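Come Help Us Teach a Robot Arm to Handle Small Parts
Sadix, Sendilby workshop. Posted 2020-10-23

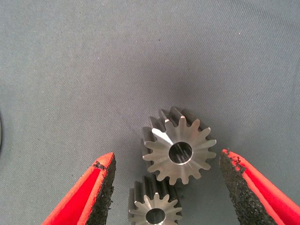 Two spur gears on the gray cloth, seen from the wrist camera with the fingers open.

We're looking for patient, friendly people to join the Dollavetti project, where we collect the examples our learning system studies before it tries a job by itself. You would guide the arm by hand through short tasks, mostly picking up gears and setting them down again, and then do it over with the parts turned or moved a little (it's more soothing than it sounds, and you're welcome to bring music!).

No engineering background needed. Our July group had bakers, a piano tuner and several retirees, and they did lovely work. You should be 18 or over, comfortable sitting for a while, and okay with small metal parts. Left-handers very welcome.

Sessions last 3 hours with a good long break, and each person records 40 runs per session. Pay is $46 a session, plus lunch from Châu next door.

To apply, send a few lines about yourself and the days that suit you to the Sadix front desk, Room 111, Sendilby. We answer everyone, though it may take us a week.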